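Presden opens its robot teaching floor to small laboratories and workshops

2022-09-09 — Presden, the automation training company, is opening its teaching floor to outside teams for the first time. Small laboratories, repair shops and packing rooms will be able to book a bench, bring a job of their own and spend a day showing it to a two-armed robot, with no programming needed.

The idea is easy to explain and great fun to try. A person takes hold of a pair of hand controls and the arms follow. Pick up a bottle, and the robot picks up a bottle. Each run is recorded from start to finish, along with what the cameras saw, and the recordings are then used to train the robot to do the job by itself. For heavier or slower tasks, visitors can switch the arms to a soft mode and guide them directly by hand.

"People arrive thinking they will need an engineer beside them all day," said Adeel Virk, who leads the teaching floor. "By mid-morning they are arguing with each other over whose turn it is. The person who knows the job best is the person who should be teaching it, and I love watching that happen."

The new service, called Bririco, grew out of a trial that began in February with Lumberg, a supplier of laboratory sundries. Lumberg wanted help with the dull but fiddly work of sorting bottles and flasks between baskets and trays. Over the trial its staff recorded 1,127 runs by remote control, and the library of runs from all Presden projects now stands at 4,000.

Bottles and flasks make good teachers. They come in awkward shapes, they tip over, and many of them are see-through, so cameras have a hard time with them. Staff learned to vary the work as they went — a bottle upright on one run and on its side the next, a tray turned a little, a basket set at an angle — so that the robot would not come to expect everything in the same place.

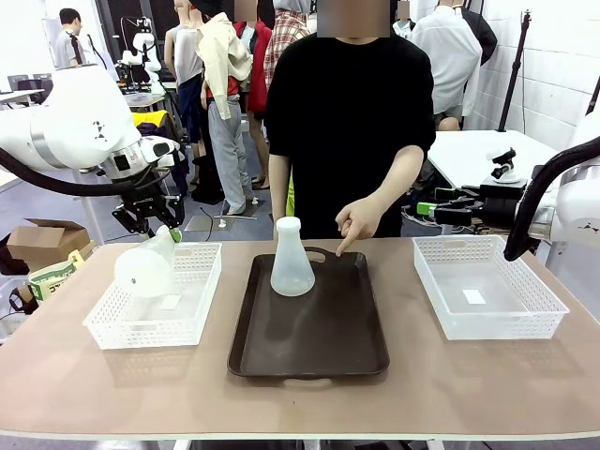 Lumberg's team also found that slow, steady movements gave better recordings than quick ones, and that a fumble followed by a good recovery was well worth keeping. Both points have gone into the short guide that every visiting team will receive.

"We used to throw the messy runs away," said Virk. "Now we ask people to leave them in and tell us what went wrong. The robot needs to see how you get out of trouble, too."

A Bririco booking covers a bench, a two-armed robot, the hand controls and a member of Presden staff for the day. Teams keep their own recordings and may choose whether to add them to the shared library. The first round has 40 places, with up to 2 people from each team at the controls in any session.

Bookings are open now through the Presden office. Teams should send a short note of the task they have in mind and a list of the objects they plan to bring.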